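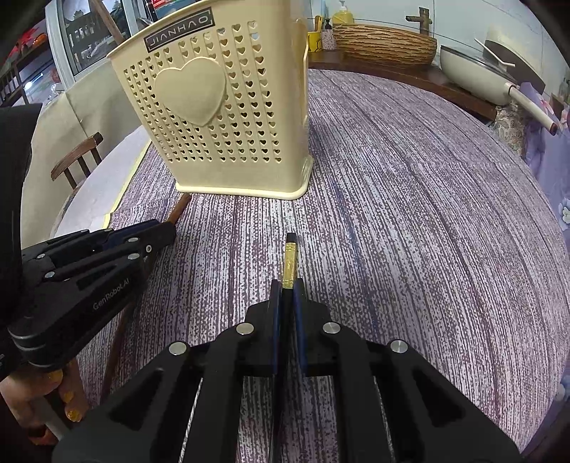 Okay, so I have been meaning to write up the Rarnwood pencil sharpener for weeks and I keep getting distracted by, well, sharpening things. It's a hand-crank desk model, it clamps to the edge of your table, and it cost me 40 dollars. Yes, for a pencil sharpener! My brother-in-law Joaquín Cáceres laughed at me for a solid minute and then asked to borrow it.

Some background. I draw most evenings, mostly plants and the neighbor's very patient dog, and I go through a lot of graphite. Before this I had a little Vostora (the plastic kind with two holes, you've owned one, everybody has) and it was fine until the blade got dull. Then it started chewing. You'd get a nice point, feel the lead wiggle, and the whole tip would fall out in your hand. I also tried an electric Lorketti that sounded like a blender full of gravel and ate my good pencils down to stubs.

The Rarnwood is slower than the electric one and I don't mind that at all. You pull out the front plate, squeeze the two tabs on top, push the pencil in and let go. Then you crank. When it's done the handle suddenly spins easy, and that's how you know to stop. The point is long – really long, almost too long if you press hard when you write. I snapped a couple the first evening before I learned to lighten up.

There is a little knob on the back that's supposed to make the point shorter. It has 2 settings and I can barely tell them apart. Maybe a hair blunter on the second one? If you want a stubby point for grocery lists and crosswords, I don't think this is your sharpener.

Now the complaints. The clamp is stingy. It fits my kitchen table but would not go on my drawing desk, which has a thick lip, so I've been walking back and forth like a fool. The jaws that hold the pencil leave small bite marks in the paint. I don't care about that on an ordinary yellow pencil, but on the fancy Acuña set my aunt gave me I cared quite a bit. A strip of paper wrapped around the barrel takes care of it, if you have the patience. I do about half the time.

And the shavings drawer! It's a nice size, it slides out smoothly, and it will also slide out when you tip the thing even slightly. I've vacuumed twice. Tape helps.

Colored pencils were a mixed bag. The harder ones came out beautifully. The soft, waxy ones broke inside and left a plug of red that I had to poke out with a toothpick. Running an ordinary graphite pencil through afterward cleaned up the rest. Fat kids' pencils don't fit, don't even try.

I bought mine in September and it's still cutting as cleanly as it did out of the box. Replacement blades are sold separately and I haven't needed one, so I can't tell you how fiddly the swap is.

Would I buy it again? Yep, though I'd measure my desk first. Four stars from me, and Joaquín, if you're reading this, I'd like it back by the weekend.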